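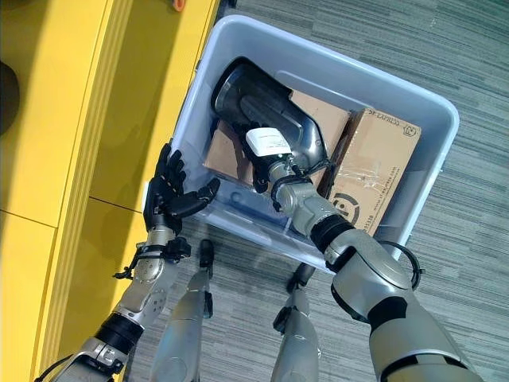
Bench log, parts bin

14 November 2022

Home | Notebook | Shelves | Older entries

Started on the bin by the yellow cabinet, the one we have all been stepping around since June. Two brown cartons in it, one with SF EXPRESS on the label, plus the curved dark gray plastic piece riding on top as if it had paid for the seat.

Rule for today: nothing goes back in the bin without a line in this book. The Dullum order is 60 clips and 2 brackets by the packing slip, and I would like to meet them. The Allier order has its own shelf, which is full of Liepiņa samples. The Liepiņa shelf is full of tape.

The gray piece is down as "housing?" until someone says otherwise. I will accept any answer except "keep it, it might be useful," as that is how we got the bin.

To do: open cartons, log contents, find the shelf labels, move the tape. Bin then goes to the Nina project, who have asked for one twice and deserve what they get.

Last updated: Monday, 4:40 pm

Comments (3)

benchrat: It's a duct. Probably.

second_shelf: The tape is mine, leave it.

benchrat: Keep it, it might be useful.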